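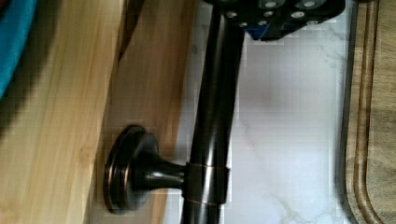
I go to a lot of live shows, mostly small rooms, mostly standing, and after enough years of it the house starts to fill up with concert stuff. Ticket stubs in the junk drawer, shirts I'm scared to wash, a poster tube leaning in every corner. So this page is my running list of what I do with all of it, plus a few things for the night itself. I add to it when I learn something.

## Shirts

Turn them inside out, cold water, short cycle, and hang them up to dry. I know everybody says that. I ignored it for years and have a Greltard tour shirt with half a logo to show for it. If you have to iron one, keep it inside out and put a pillowcase between the iron and the print, low heat, no steam.

For beer, rinse from the back of the stain with cold water as soon as you get home, even if it's 2 in the morning, then rub in a little dish soap and leave it till you've slept. Smoke machine smell goes away on a hanger by an open window. I used to spray shirts with stuff and they just smelled like stuff and smoke.

Black shirts I wash together, with a splash of white vinegar in the rinse. My friend Amra Papadopoulos swears by salt instead. We've argued about it in the car to at least one festival.

## Posters

Getting the curl out: lay the poster face down on clean paper, put more clean paper on top, then something flat and heavy over the whole thing. I use a drawing board with cookbooks on it. Leave it a few days and don't peek — I always peek and it always rolls right back up. Please don't roll it backward to flatten it! That's how you get those little crease lines across the ink.

If you pull one out of a tube and it's been in there since forever, let it sit in the room overnight before you unroll it, especially in winter when the paper is dry.

Screen prints get a frame with a mat, so the ink doesn't touch the glass. Cheap offset posters I put up with those wooden magnetic hanger strips and I don't worry about them. Keep anything you love off the sunny wall. I had a red and yellow Clolow print across from the kitchen window and the red is now sort of a salmon.

## Stubs and wristbands

Thermal paper tickets fade, all of them, so scan or photograph them the week of the show. Don't laminate them with heat (they go black, ask me how I know). I keep mine in a photo album with slip-in pockets, and I write the venue and who I went with on a card behind each one, in pencil.

Cloth wristbands: snip right next to the clasp, hand wash, press flat in a book. Paper ones I don't save anymore.

## Ears and feet

Earplugs live on my key ring in a little metal case. Wash the silicone kind in warm water with a drop of dish soap and let them dry all the way before you close the case. Foam ones are for one night, maybe two.

Sticky floor gunk on shoes comes off with warm water and an old toothbrush. For the really tarry stuff, a dab of cooking oil first, wait, then soap. Keep oil off suede, obviously. For suede I use a pencil eraser and hope.

## Before you leave the house

Screenshot the ticket, since the signal by the doors is always terrible. Eat something. Stick a folded tote in your coat pocket in case you buy a record, and carry the record on the side away from the crowd.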